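About Boltside

Boltside plans and runs walking and rail tours to historic fortifications, walled towns and military sites. We handle routes, timed entry, local transport, lodging and guides. We do not sell flights, travel insurance or cruise extensions.

The company trades under two names. Boltside is the tour operator. Wurnelier is the guide-training program, which also supplies guides to other operators outside our main season. Both work from the same office in Bestthorpe and share the same booking system, so a message sent to either name reaches the same desk.

What we cover

Our tours fall into these groups:

Hill forts and earthworks. Mostly open sites with no ticket office. Walking distances are longer and the ground is uneven. Group size is set by parking and path width.

Castles and keeps. Staffed sites with fixed opening hours. We book entry slots at the time the deposit is received, and the slot is printed on the day sheet.

Town walls and gates. Half-day and full-day walks, usually reached by train. Sections of wall walk may close in high wind or ice, and each route has a ground-level version that follows the same line.

Coastal batteries. Offered outside the nesting season only, where the landowner sets one.

Each route has a route file. The file lists the total distance, the total climb, the surface type for each section, the number of steps in any stair longer than one flight, the position of toilets and benches, and the last point at which a walker can leave the route and reach a road. The route file is sent with the booking confirmation. Please read it before paying the balance.

How a route is built

A new route is walked at least twice before it is offered, once in each direction, by two different guides. Distances are taken from a measuring wheel on paved sections and from survey maps elsewhere. Walking times are given for the group as a whole and include stops. They are usually longer than the times printed on local signs.

The history notes are written after the route is fixed. Each statement in the notes is tied to a source, and the source list is kept with the file. Where sources disagree on a date or the size of a garrison, the notes give both figures and say where each comes from. Local stories are included if people at the site are likely to mention them, and are marked as stories.

Notes are reviewed every November, after the last tour of the main season. Guides submit corrections on a standard form during the year. In the most recent full season 1,859 people traveled with us, and a fair share of the corrections began as a question from one of them. 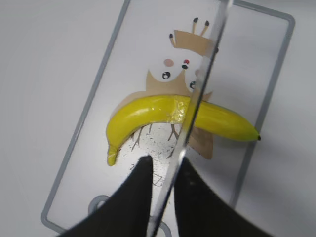
Toy banana on a tray with a cartoon face.

Group size and guides

The maximum group size is 14. This applies to every guided tour, including private bookings. Larger parties are split, and the second group starts at least half an hour after the first with its own guide.

Guides hold a current first aid certificate and have completed the Wurnelier program. The program has two parts. The first is classroom work on building periods, siege methods, masonry and the reading of site plans. The second is supervised guiding, in which the trainee leads part of a real tour while a senior guide walks with the group. Trainees are introduced to the group at the start. A guest who would prefer a tour without a trainee may ask for one when booking, and we will offer another date if one is open.

Guides carry a printed copy of the route file, a spare set of entry tickets, a first aid kit and a phone with offline maps. They do not carry guests' bags.

Staff

Golshifteh Safavi, director. Responsible for site agreements, pricing and the yearly schedule. She previously worked in visitor services at a walled town and still leads the town wall routes early in the season.

Jarlath Keogh, head of guiding. Runs the Wurnelier program, assigns guides and signs off route files.

Mi-kyung Byun, research and notes. Maintains the source lists, edits the history notes and draws the site plans given out on castle tours. Questions about the content of a tour should go to her.

Kwabena Issahaku, transport and lodging. Books trains, minibuses and rooms. Requests for ground-floor rooms, twin beds or early breakfast go to him and should arrive before the balance is due.

Dela Asante, bookings and accounts. First contact for new guests, changes of name, refunds and invoices for schools and societies.

The Dahlgren library

The office holds a small reference collection of site plans, guidebooks and survey reports, known as the Dahlgren library after the family that donated most of it. It includes nearly 100 folded plans, many of them from the period before metric scales were adopted. Guests and students may consult the collection by appointment. Items are not lent. Flat copies can be made of most plans, but bound volumes are not placed on the copier.

Access

Not all sites can be made step-free, and several of the older ones have spiral stairs as the only way up. The route file states this in the first section. On castle tours the guide can arrange for guests to remain at courtyard level with a printed plan of the upper floors. Assistance dogs are accepted on all tours. Other dogs are accepted on hill fort routes only, on a lead, and must be declared at booking due to grazing animals.

Cancellations by us

A tour is canceled if the site closes, if the weather warning for the area reaches the level named in the route file, or if no qualified guide is available. Guests are then offered another date or a full refund of the sum paid to us. Tours are not canceled for rain alone.

Schools and societies

Schools, colleges and local history societies may book any route as a private group. A separate price list applies. Schools must supply their own supervising adults, who count toward the group limit. A risk assessment for the route is sent on request, and the school remains responsible for its own.

Contact

The office is open in the mornings during the main season and by appointment at other times. Messages left in the afternoon are answered the next working day. For urgent matters while on a tour, use the guide's number printed at the top of the day sheet.

Page last revised Sep 7, 2023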